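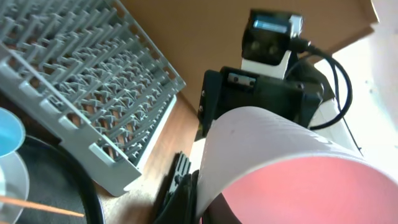 Department of Hospitality and Food Service – Course Handouts

Small Food Business Accounting
Lecture 2: Fixed costs, variable costs and the break-even point
Instructor: Sarmīte Eglītis, Room 204, Bulow Building

These notes go with the second lecture. Read them before the October worksheet. You will need a calculator for the exercises but nothing more complicated than that.

1. Where we left off

Last time we separated money coming in from profit. A café can be full every morning and still lose money. To see why, we have to look at what the café pays out, and at which of those payments change when it sells more.

2. Fixed costs

A fixed cost stays the same over the period you are looking at, whatever you sell. Rent is the usual case. The landlord wants the same check in a slow month as in a good one. Insurance, a business license, the basic phone and internet bill, and a manager on a salary also belong here.

Fixed does not mean forever. Rent goes up when a lease is renewed. A second refrigerator on a rental plan adds to the monthly total. The word only says that the cost does not move with sales inside the period and inside the range of sales you are planning for. When you write down a fixed cost, write the period next to it. Students lose more points on mixing up weekly and monthly amounts than on anything else in this unit.

3. Variable costs

A variable cost rises with each item sold. For a take-out coffee it covers the coffee, the milk, the sugar, the cup, the lid and the card fee. If the shop sells no coffee on a given day, it uses none of these.

Small items are easy to leave out. Lids, napkins and stirrers cost little each, but they go out with nearly every order. Put them on the cost sheet. If you buy them by the case, divide the case price by the number of pieces in the case, and include delivery if the supplier charges for it.

Waste is part of the variable cost too. Milk that goes sour and drinks that have to be made again were paid for by somebody. The simplest method is to take what was used up in a month and divide by what was sold in the same month. This gives a higher cost per drink than the recipe card does, and it is the one to use.

4. Mixed costs

Some bills have both parts. Electricity is the common one: the refrigerators run all night, and the espresso machine and dishwasher draw more when the shop is busy. Hourly wages can be mixed as well. You need one person behind the counter to open the door at all, and you call in another when there is a line.

For this course, split a mixed cost into its two parts if the bill lets you. If it doesn't, put the whole bill under fixed costs and say so in a note.

5. Contribution per item

Take the selling price of one item and subtract its variable cost. What is left is called the contribution. It goes toward paying the fixed costs first. Once those are covered, it becomes profit.

Price minus variable cost = contribution

Sales tax is not part of the price for this purpose. The shop collects it and passes it on.

6. The break-even point

Fixed costs divided by contribution per item = number of items to break even

Worked case: Butkienė is a coffee counter with fixed costs of $2000 a month. It sells one size of coffee, and each coffee leaves a contribution of $2. Dividing 2000 by 2 gives 1000. Butkienė has to sell 1000 coffees in a month before it makes any profit.

Now suppose the owner signs up for a lower price on supplies from Prorik. The variable cost drops, the contribution goes up, and fewer coffees are needed. If the supplier also wants a monthly membership fee, the fixed costs go up at the same time. You can't tell which change is bigger without doing the division again.

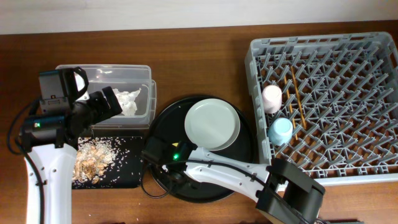 Is the cost of washing dishes fixed or variable?

It depends on which part you mean. The rent on a dishwashing machine is fixed, while detergent and hot water go up with the number of loads and are treated as variable.

7. More than one product

Most shops sell several things, and each has its own contribution. A muffin bought in from a bakery may leave less than a tea made at the counter. In that case work out an average contribution, weighted by how much of each you sell. The spreadsheet on the course page has a tab for this. Fill in the white cells only.

If the sales mix changes, the average changes too. A shop that starts selling more of its low-contribution items can see its sales go up and its profit go down.

8. What the method leaves out

Break-even gives you a number of items. It says nothing about whether customers will come, or when. It also treats the price as the same for every sale, so loyalty cards and discounts have to be worked in separately – usually by lowering the average price.

It doesn't deal with timing of payments either. Trutel, the bakery in our longer case, breaks even on paper in its first month but has to pay for flour before its restaurant customers pay their bills. We come back to this under cash flow.

For next time

Read the Trutel case and list every cost in it as fixed, variable or mixed. Bring the list on paper. Do not calculate anything yet.

Worksheets go in the box outside Room 204 by 4 p.m. Show the division, and label the period.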